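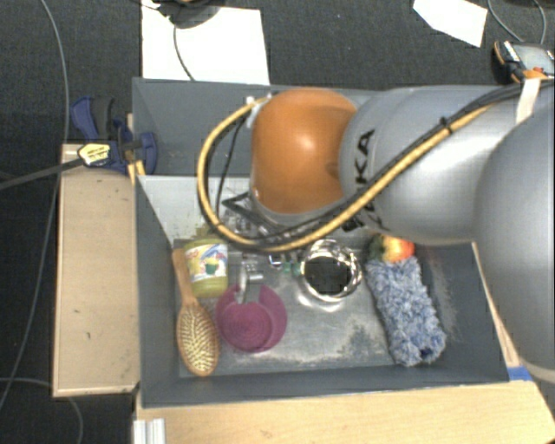

Tahira Paracha
Doing the odds and ends this week. I've done the wardrobe and the kitchen cupboards, and what's left is everything that doesn't belong to a room. Will add to this as I go.

Tahira Paracha
Background for anyone new. We moved to Toststead in July and the last few boxes got packed by whoever was standing nearest. They were labelled MISC, MISC 2 and "hall?". We don't have much of a hall.

Tahira Paracha
My method is two grey bins, one behind the other. The front one gets whatever came out of the box, in any order. The back one stays empty until something has been decided on. Once a thing has gone in the back it doesn't come out again until I know which room it's going to.

Tahira Paracha
I used to do this on the bed. The trouble with the bed is you have to sleep in it, so at 10pm everything went back in the box and I started again the next day.

Tahira Paracha
The bins are old and the floors are scuffed right through in patches. Doesn't matter for this. I wouldn't put a wool jumper in one.

Tahira Paracha
Tall sides are good. Round things stay put. I tried it first with a washing-up bowl and spent a lot of time fetching batteries from under the radiator.

Tahira Paracha
First decision, the hairbrush. Wooden handle, pale bristles. It's a perfectly good brush and I'd been using a cheap plastic one since the move because I thought this one was lost.

Tahira Paracha
Cleaning a wooden brush, as I got asked last time I mentioned one. Pull the hair out with the end of a tail comb, working from the edge of the pad towards the middle. Then a bowl of lukewarm water with a drop of shampoo, and only dip the bristles. Don't let it go over the pad.

Tahira Paracha
Rinse the same way, shake it, and leave it bristles down on a towel overnight. If water sits in the pad it goes musty and there's no getting it out. I ruined one that way years ago by leaving it in the sink while I answered the door.

Tahira Paracha
If the handle has gone dry, a tiny bit of oil on a cloth. Olive oil goes sticky after a while. I use the stuff for chopping boards.

Tahira Paracha
Next, jars. Jars are my weak spot. I keep them for screws, for buttons, for rice, and then I have a cupboard of jars with nothing in them and the screws are in a sandwich bag.

Tahira Paracha
Rule from now on is that a jar needs a job on the day it's found. If I can't say what's going in it, it goes out with the glass, or in the recycling if it's plastic.

Tahira Paracha
The same goes for lids, which I'd been keeping separately in case they matched something later. They didn't. I sat on the floor and tried them all.

Tahira Paracha
Someone's asked about getting labels off. Hot soapy water for paper ones, half an hour, then the back of a butter knife. If there's glue left, cooking oil and bicarb mixed to a paste, rub, wash again. The shiny printed ones you're better off peeling dry, slowly, with a hairdryer on the glue side.

Tahira Paracha
I also leave the label on sometimes. If it has nice colours and it's going on a shelf in the shed I don't see the point of scrubbing.

Tahira Paracha
Lunch. Back later.

Tahira Paracha
Right. MISC 2 is mostly things with plugs. I don't do these in the same go. They need testing, and testing means finding a socket and standing there, and by then I've lost track of the rest. Cables went straight into a carrier bag for another evening.

Tahira Paracha
The one exception was the Futex torch, which has been missing long enough that I'd bought another. Now we have two. One lives by the meter cupboard and the other is in the car.

Tahira Paracha
Things I've given myself permission not to decide on: the envelope of foreign coins, my grandad's tape measure, a key. The key doesn't fit any door here. It might be for the shed at the old house, in which case I should post it, and I've been saying that since we got here.

Tahira Paracha
For undecided things I use an old Grurar biscuit tin. When it's full I have to decide something before anything else goes in. It's nearly full.

Tahira Paracha
Question about where I take the good stuff. There's a charity shop on Jasińska's side of the precinct (Jasińska is the bakery, for anyone who doesn't live here) and they take most household bits in the mornings. The 191 stops outside. They won't have electricals or anything with a blade. Hairbrushes they won't take either, so if yours is past saving it's the bin.

Tahira Paracha
Ring before you go if it's more than a bag. They've got very little space at the back and I've been sent home with a box before now.

Tahira Paracha
I don't sell the small things. I tried it last year. I listed a set of egg cups, answered messages for a fortnight and then the person didn't turn up. For £4 I'd sooner give them away.

Tahira Paracha
The box marked "hall?" had the doormat in it. Also shoe polish, the spare bulbs and a bag of 100 tea lights with the seal still on. I don't remember buying the tea lights. They've gone in the power cut drawer.

Tahira Paracha
The power cut drawer is the second one down in the kitchen. Torch batteries, matches, tea lights, the number for the electricity people on a bit of card. It's the only drawer in the house I'd call organised and it's because I did it first, before I was tired.

Tahira Paracha
Which is my main bit of advice if you're moving. Do one small place completely in the first week. You'll end up putting things away in it properly because it already looks right.

Tahira Paracha
Replying to a couple of people at once. No, I don't sort by "does it make me happy". A tin opener doesn't do anything for me either way. I ask where I'd go to look for it if I needed it. If I can think of a place straight off, it lives there. If I can't, I probably wouldn't look for it at all and would buy another.

Tahira Paracha
And yes, I do stop at 6 whatever state it's in. That's why it's in bins. They get lifted onto the landing and the floor is clear for tea.

Tahira Paracha
Wiping the bins out between boxes, by the way. A lot of grit and bits of old tissue comes out with household stuff, and it gets on everything. Damp cloth, then dry. The scratches up the sides don't come off, I've tried.

Tahira Paracha
Where things ended up today: brush to the bathroom shelf, handle outwards so it doesn't fall in the sink. Jars on the worktop waiting for the button tin to be emptied into them. Shoe polish under the stairs. Doormat is at the door.

Tahira Paracha
Still to do is the plain MISC box, which is the heaviest. I've lifted one flap and I can see a stapler and some Christmas ribbon.

Tahira Paracha
Someone wants to know what board oil it is. No idea, it's in a bottle with the label worn off. Any food-safe mineral oil should do. Put on less than you think, wipe it off, leave it a day before you use the brush or you'll have it in your hair.

Tahira Paracha
Found a second key, in the toe of a wellington.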